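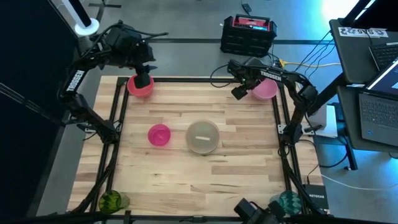
Bumosgate is a method for training two-armed robots to carry out tabletop tasks from human demonstrations. It was developed at the Navaratnam laboratory and first described in a technical report dated March 18, 2018. The method is known mainly for its treatment of the moments at which one arm must wait for the other, which the report calls "gates." It is a form of imitation learning and does not require a model of the objects being handled.

Background

Robots with two arms can be taught by recording an operator who guides both arms through a task and then training a control policy to reproduce the recorded motions. Early versions of this approach treated the two arms as a single machine with one combined set of joints. Policies trained in this way often performed well when the demonstrations were closely alike. They performed poorly when operators differed in timing, as the policy tended to average the different rhythms and produce hesitant or overlapping movements.

A second approach trained a separate policy for each arm. This removed the averaging problem but gave the arms no shared sense of progress, and collisions above the middle of the table were common. Bumosgate was proposed as a compromise between the two.

Method

Each arm is controlled by its own policy, which receives camera images and the joint positions of both arms. A third and much smaller network, the gate network, receives the same input and produces one value for each arm. When the value falls below a set threshold, the arm holds its position. When it rises above the threshold, the arm resumes from the current observation and discards any motion planned before the pause.

The gate network is trained on labels taken from the demonstrations themselves. A period in which one arm is nearly still while the other is moving is marked as a candidate gate. Candidates shorter than 27 control steps are ignored – these are usually small pauses by the operator and have no bearing on the task. No labeling by hand is needed.

Demonstrations and tasks

The original set of demonstrations was recorded with Pomix, a software package written at the laboratory for logging and replaying operator sessions. It contains 800 demonstrations of tasks involving bowls, cups and lidded containers placed on a flat work surface between two facing arms. The tasks fall into three groups:

Nesting, in which bowls are stacked in a given order
Transfer, in which an object is passed from one arm to the other
Clearing, in which objects are moved to the corners of the surface

Starting positions were changed between recordings. Objects of similar shape but different color were included so that a policy could not rely on color alone to choose a grasp.

Results

The report compared Bumosgate with a combined policy and with two separate policies, all trained on the same recordings. Each method was given 40 trials per task. Bumosgate completed more trials than either alternative in nesting and transfer. In clearing, where the arms seldom need to wait for each other, it performed no better than the separate policies and was slightly slower.

The authors also reported that arms controlled by Bumosgate touched each other less often than those under separate policies. Most of the remaining contacts took place during transfer, when both grippers are close to the same object by design.

A later study, released in August of the same year, enlarged the set to more than 4,000 demonstrations. The advantage over the combined policy became smaller but did not disappear.

Limitations

The method assumes that stillness in a demonstration has meaning. Operators who move both arms at all times, even slightly, produce few candidate gates, and the gate network then learns little. The laboratory's guidelines ask operators to rest an arm fully when it is not in use.

Deadlock is a second known problem. Both gate values may fall below the threshold together, leaving the two arms waiting. The original version released the arm with the higher value after a fixed delay – a rule the report described as temporary, although it was kept in later versions.

Related work

Wallix, a scheduling method from the same laboratory, addresses the order of subtasks and leaves the timing of movements to a lower-level controller. The two have been used together, with Wallix selecting the next subtask and Bumosgate carrying it out.

See also

Bimanual manipulation
Imitation learning
Teleoperation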